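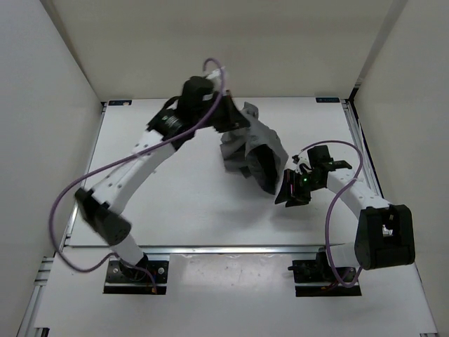
Cloth folding

Cloth folding is the household task of bringing a loose piece of fabric, such as a towel, a napkin or a dishcloth, into a smaller and more regular shape so that it can be stacked, stored or carried. It is one of the oldest chores connected with the keeping of linen, and most people learn it as children, usually by standing at one end of a bed sheet while somebody older holds the other. The word is used both for the whole job, from the heap to the finished stack, and more narrowly for the last few movements in which one edge is laid over another.

The crumpled state

Nearly all folding begins with a cloth that is not flat. Fabric taken from a basket or a dryer settles into a bunched mass, with some parts of the surface facing out and a good deal more tucked away inside, and the corners may be anywhere. A plain cloth in a single color is often harder to sort out than a striped or checked one, as there is no pattern for the eye to follow from one fold to the next. Shadows help a little – the darker creases tend to show where the fabric doubles back on itself.

Writers on housekeeping have given this first stage a number of names. In her handbook The Linen Shelf, Lærke Hallgrímsson calls it "finding the cloth," and gives it a whole chapter, which some readers have found generous and others have found a bit much. Her advice is to lift the heap from the top, let it hang, and look for whichever point drops lowest, which on a square cloth is very often a corner.

Opening out

Once a corner has been found, the cloth is held there and a second corner is looked for along the neighboring edge. Following the hem between finger and thumb is the usual way, and it works well on towels, where the hem is thick enough to feel. Thin cotton napkins ask for more patience. With both corners in hand the cloth is given a light shake and laid down on a table, and any creases that remain are smoothed from the middle toward the sides.

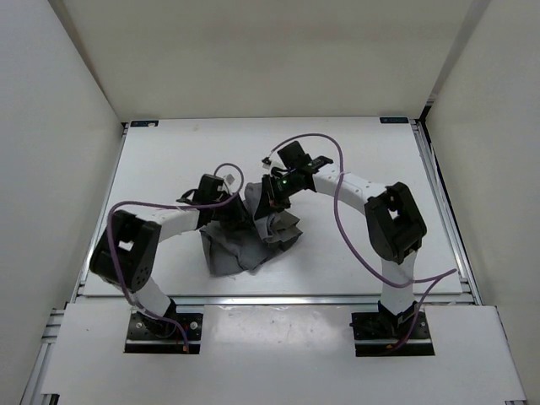
Photo: Basberg / Isberg, grey cloth on a white tabletop.

A cloth that is still bunched can also be opened where it lies, by taking hold of it and easing the layers apart over the table. This is slower than shaking, but it is kind to delicate fabric and it suits small rooms, where there may be no space to swing a bath towel without catching a lamp. Large pieces are easier with two people, each taking a pair of corners and stepping back until the cloth is straight between them.

The surface

A smooth, flat surface larger than the cloth is a great comfort in this work. Kitchen tables are the common choice, though beds, ironing boards and the lids of chest freezers all see their share of laundry. A pale surface makes a dark cloth easy to see, edges and all, while white linen shows up better on bare wood or a colored blanket.

Common folds

The half fold brings one edge over to meet the opposite one, and is repeated until the cloth is the size wanted. Two half folds, made one across the other, turn a square napkin into a smaller square of four layers.

The third fold, sometimes called the letter fold, brings one side in over the middle and then the other side over that. It is well liked for bath towels, because the raw-looking side edges end up hidden inside and the stack shows only a rounded front.

Rolling is not strictly folding, but it is usually treated along with it. A cloth folded once lengthwise and then rolled takes up little room in a drawer or a suitcase, and it can be pulled out without disturbing its neighbors – a real kindness on a busy morning.

Storage

Folded cloths are generally stacked with the rounded edge facing out. Hallgrímsson suggests putting freshly washed pieces at the bottom of the pile so that the whole stack gets even wear, and turning out the linen closet every March.

See also

Bed making
Ironing
Linen closet
Napkin folding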